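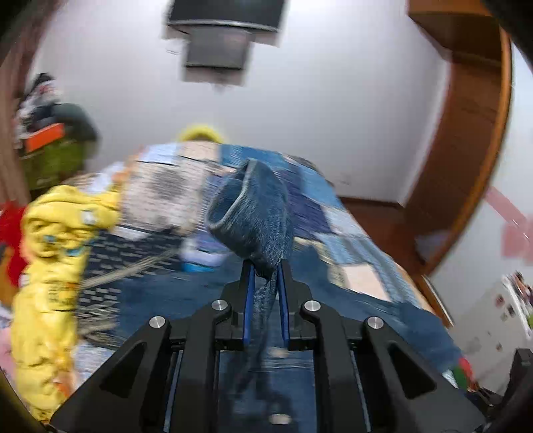
Ticket 1181
Raised by: Corina Lazăr
Assigned: Corrado Fiore
Product: Totimau patchwork bedspread, made from customer's own clothes
Status: closed

Corina Lazăr, 08:10
Hi, me again, sorry. Bedspread is at my sister's flat so I can't measure until tonight. Problem is two seams opening up on the one you did from the old jeans and shirts. Also got scraps of denim left over from the bag you sent back, want to know if I can mend with those or if I need to buy something. And is it safe to wash before it's mended? The dog's been on it.

Corrado Fiore, 08:42
Morning Corina. Don't wash yet please. Open seam plus a wash = frayed edge, and then there's nothing left to sew to. Shake it out, lint roller for the dog hair. Need from you:
– which patches the open seams run between
– is it the thread that's gone or has the cloth torn next to the thread
– how long each gap is
– has it been tumble dried, ever

Corina Lazăr, 19:25
OK got it in front of me. Seam one is denim to one of the thin shirt bits, 10 cm open. Thread has gone, cloth looks fine. Seam two is shorter, 2 cm, but there the shirt cloth has pulled away and gone whiskery. The thread's still sitting there in the denim side.
Tumble dried yes. Twice? My sister says once. Low heat.

Corrado Fiore, 19:50
Ok so two different faults.
Seam one is ours I think. Thread snapped under load, heavy cloth next to light. The denim drags when you lift the spread by the edge. Shouldn't go at 10 cm though, will check the batch.
Seam two is the shirt wearing out. Old cotton, happens, not a thread problem. If you just resew on the same line it'll go again.
What size are the scraps? Any with a hem or a trouser leg still on?

Corina Lazăr, 20:04
A few. One is an actual tube, the bottom of a leg with the hem still on it. Others are flat strips. Do I cut the hem off?

Corrado Fiore, 20:31
Yes cut it off. Hem is too thick, makes a ridge you'll feel through the sheet and most home machines will skip stitches over it. Keep it for a hanging loop or something.

For the tube:
1. Cut away the hem just above the stitching.
2. Open it up along the inside leg, flat seam is the hard one, leave that out too if you have enough cloth.
3. Press it flat, steam, wrong side up.
4. Wash it on its own first if it's dark. Faded stuff is usually fine.

Seam one:
Pin right sides together, backstitch by hand or straight stitch on machine, start and finish 2 cm past the gap at each end so you overlap the good stitching. Polyester thread not cotton. Jeans needle.

Seam two:
Don't resew on the same line. Trim the whiskers, iron a strip of light fusible on the back of the shirt cloth, then sew 1 cm further in. Patch ends up a tiny bit smaller, you won't see it.
If the cloth is going thin all over, cover the whole patch with a new one. Turn the edges under, slip stitch round.

Corina Lazăr, 20:40
What about the patch with the print on? Don't want to cover that one, it was Dad's. It's the one next to seam two.

Corrado Fiore, 20:47
Then don't. If it isn't the one fraying leave it be. Check it though – hold it to a window, if light comes through more than on the other patches put fusible behind it as well. Needs the backing unpicked a hand's width to get in. Low iron and a cloth over the print or it'll lift.

Corina Lazăr, 22:15
Seam one done by hand, took ages, looks ok, bit wobbly. Broke a needle (not jeans needle, my fault). Haven't got fusible. Is the Nusuvari one ok, shop near me only has that or the Flendach?

Corrado Fiore, 07:55
Either. Get the lightweight. Flendach comes in a medium as well and that goes like cardboard on shirt cotton.
Checked the batch btw. Same thread cone used on another spread and we've had one come back with the same thing, so I've put a note on it. You're due a refund of 20 on the original or we can do the repair here free, your choice.

Corina Lazăr, 08:20
Would rather have the refund and do it myself now I've started. If I get stuck can I still send it in?

Corrado Fiore, 08:26
Yes. Quote this ticket. Post it dry and folded, not rolled, and put the scraps in with it.

Corina Lazăr, 18:12
Fusible on, seam two sewn. Dad's patch let a bit of light through so did that too, cloth over it like you said, print still fine. Backing closed up again. One corner of it isn't quite square now but can live with that. Can I wash??

Corrado Fiore, 18:30
Leave it overnight so the fusible sets. Then 30, slow spin, inside out if it fits in a cover, no tumble. Dry it flat over two airers, don't hang it by one edge – that weight is what took seam one. Reshape while damp and the corner might come back a bit.
Refund gone through, closing this. Reopens if you reply.

Internal note, C. Fiore
Thread: swap cone on all denim to shirting joins. Care card says "tumble low", needs changeing to no tumble for mixed weights. Ask Kakakhel about the reprint, they did the last cards.
Also ask customers on the order form which patches matter to them, so those get backed before we piece.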